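I finished my great-aunt's obituary at ten past one in the morning, with my feet on the radiator and a bowl of cereal going soft next to the keyboard, and I have to tell you I loved nearly every minute of it.

Is that a strange thing to say? She was Hatsue Shimada, she was my grandmother's baby sister, and I miss her like crazy. But I'd never written one before, and I had no idea how much of a person you get to spend time with while you're doing it. My cousin called in August and said, you write that blog, you do it. So I did it!

The Ermont paper allows 334 words before they start charging by the line. I know this number very well now. My first draft used up 334 words before Hatsue was out of high school, mostly because I'd put in the whole story of the goat and the school bus, and then the second story about the goat. My mother read it and said, very gently, that the paper might want to know she had died.

So I started over and read other people's. I read dozens of them, old ones and new ones, from our paper and from towns I've never set foot in, and I now think it's the best section of any newspaper. There was a man who had repaired church organs his whole life and couldn't play a note. There was a woman whose family listed every dog she'd ever owned, by name, in order, before they got to the grandchildren (I'd bet anything she asked for that). The plain ones got to me the most. Born here, worked there, married him, liked fishing. You read four lines like that and you can practically hear the screen door.

Hatsue's facts took me longer than I expected. Everybody in the family was sure of them and everybody was sure of different ones. My mother had her moving to Ermont the year of the big flood. My uncle said no, the flood was why she left Vallard, so it had to be after. The person who settled it was Kimie Kubo, who worked beside her in the alterations room at Hoshino Dry Cleaning and Tailoring and still has every one of her own pay envelopes in a hatbox. Kimie started the spring after Hatsue did, the first envelope has the date on it, and there we were. It was after the flood. My uncle has been unbearable.

She worked at Hoshino for 44 years. I'd always known she sewed, but I didn't know she did the band uniforms for Ernance High, all of them, every summer, letting out the shoulders on kids who had shot up since the last parade. Kimie says Hatsue could guess a boy's new jacket size from across the street. That went in. It cost me the goat, but it went in.

Kimie told me most of this over tea after the service, and I was scribbling on the back of the program the whole time, long after the obituary had already run, because by then I just wanted to have it all.

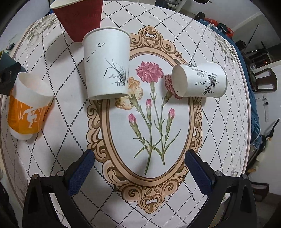

Carnations on the tablecloth, and a paper cup with little black birds on it.

Things I had to leave out, and am putting here where I've got all the room I want:

She never learned to whistle and practiced anyway, in the car, with the windows up.

She read the last page of a mystery first. She said she didn't have time to be nervous.

She and my grandmother didn't speak for one entire winter over a borrowed cake pan, and wrote each other letters about it, across a distance of 6 blocks, with stamps. I have two of the letters. They are magnificent. My grandmother signs hers "Your sister, regardless."

She was married once, for a short while, to a man my mother will only call "that trumpet player." I asked whether he should be in the obituary and got four opinions from three people. In the end I wrote that she "was briefly married," and Kimie laughed so hard at that "briefly" when she saw it in print that I've decided it's the best word in the piece.

I also went back and forth on the word "died." A lot of notices say passed away, or went home, or entered into rest, and I think families should use whatever they can stand to see in print. Hatsue said died. When her neighbor's husband passed, she said, "Passed what?" So I wrote died, in the first sentence, and after that it was a lot easier to write the second one.

The survivors paragraph was the real bear. You've got steps and halves and the cousin who is not technically a cousin but has been at every New Year's since I was born. I put her in. I called her "dear cousin" and dared anybody to write to the paper about it.

If somebody asks you to do one of these, say yes! Call the oldest friend first, before the relatives. Read it out loud in the kitchen to someone who knew her, and watch their face when you get to the job. And keep the long version. Mine is up to eleven pages and I keep adding to it — Kimie phoned again last night with something about a runaway parade float in Ernance and a jacket that was only basted together, and I had to ask her to hold on while I found a pen.

The goat is getting a post of its own.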